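장난감 도서관 반납통, 이번엔 회색 금속으로

사브베리(Savberg) 주민센터 1층의 장난감 대여실 '구술덴(Gusulden)'이 2월 들어 반납통을 바꿨다. 지난 15년 동안 쓰던 천 바구니가 물러나고 네모난 회색 금속통이 들어왔다. 바구니는 밑이 두 번 터졌고, 두 번 다 누군가의 할머니가 꿰맸다. 세 번째로 터졌을 때는 할머니들 쪽에서 먼저 정중히 사양했다고 한다.

새 통의 값은 334크로네다. 주방 설비를 철거하는 업체 기슬러(Gisler)에서 중고로 사 왔다. 대여실의 올해 비품 예산에서 이만한 금액이 한 번에 나간 것은 복사기 토너를 빼면 처음이라, 운영 회의에서 이 안건에만 한 시간이 넘게 걸렸다. 회의록에 따르면 그중 절반은 통의 색에 관한 논의였다. 기슬러가 가지고 있던 통은 회색 하나뿐이었다.

대여실을 맡고 있는 홀리스 페닝턴은 교체 이유를 위생이라고 설명했다. 천은 과자 부스러기를 품지만 금속은 닦으면 그만이라는 것이다. 다만 소리는 각오해야 한다. 나무 블록 하나가 바닥에 닿을 때 나는 소리가 옆방 뜨개질 모임까지 또렷하게 전해지고, 뜨개질 모임은 이에 관한 의견서를 벌써 2통 제출했다. 첫 번째 의견서는 점잖았다.

페닝턴은 바닥에 펠트를 까는 방안을 검토하고 있다. 그러면 부스러기 문제가 되돌아온다는 점은 본인도 인정했다. "그건 봄에 생각하겠습니다." 그의 말이다.

반납 규칙도 조금 달라졌다. 예전에는 무엇이든 바구니에 쌓아 두면 됐지만, 이제는 작은 장난감만 통에 넣고 상자째 빌려 간 것은 접수대에 맡겨야 한다. 퍼즐도 접수대로 간다. 조각이 모자란 퍼즐은 모자란다고 말하고 맡기면 된다. 벌금은 없고, 페닝턴이 한숨을 한 번 쉰다. 건전지가 든 장난감은 건전지를 빼서 따로 낸다. 지난가을 바구니 속에서 저절로 켜진 소방차가 밤새 사이렌을 울린 뒤로 생긴 조항인데, 당시 옆 건물 주민 한 사람이 진짜 소방서에 전화를 걸었다.

음식 모양 장난감은 여전히 인기가 높다. 현재 대여 목록에 오른 음식 장난감은 61점이고, 그 가운데 상당수가 조각 케이크와 피자다. 분홍색 조각은 케이크인지 피자인지를 두고 어른들 사이에 의견이 갈린다. 목록에는 '조각'이라고만 적혀 있다. 아이들은 이 문제에 별 관심이 없고, 그날 기분에 따라 촛불을 꽂거나 치즈를 얹는다. 한 네 살배기 회원은 같은 조각을 비누로 석 주째 쓰고 있으며 연장 신청까지 마쳤다.

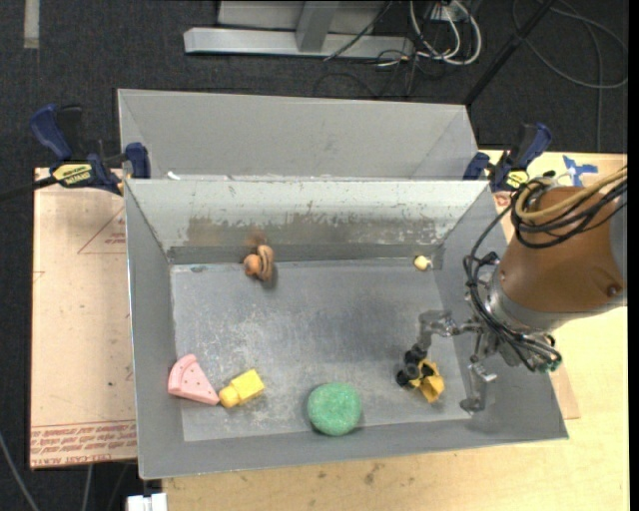
통에 넣은 장난감은 언제 다시 빌릴 수 있나? 다음 날 오전 10시부터다. 저녁에 한꺼번에 닦아 밤사이 말린 뒤 선반에 올린다.

선반 쪽 사정도 넉넉하지는 않다. 동네 가구점 스칸디아(Skandia)가 진열용으로 쓰던 낮은 선반을 기증했는데, 설명서가 따라오지 않아 조립에 이틀이 걸렸다. 완성된 선반은 왼쪽으로 조금 기운다. 공 종류는 당분간 맨 왼쪽 칸에 두기로 했다. 어차피 그리로 간다.

물러난 천 바구니는 버리지 않았다. 뜨개질 모임이 실 보관용으로 쓰겠다며 가져갔고, 밑은 모임에서 직접 꿰매기로 했다. 대여실 측은 이를 화해의 표시로 받아들이는 분위기다. 모임 쪽은 펠트가 깔리기 전까지 의견서를 계속 내겠다는 입장이다.

대여실은 오전 10시부터 오후 5시까지 연다. 반납만 할 때는 회원증이 없어도 되며, 문을 닫은 뒤에는 통을 안으로 들여놓으므로 문 앞에 장난감을 두고 가지 말아 달라고 대여실은 당부했다. 지난달 문 앞에 놓여 있던 봉제 토끼는 아직 주인을 찾지 못했고, 접수대에서 전화기 옆자리를 지키고 있다.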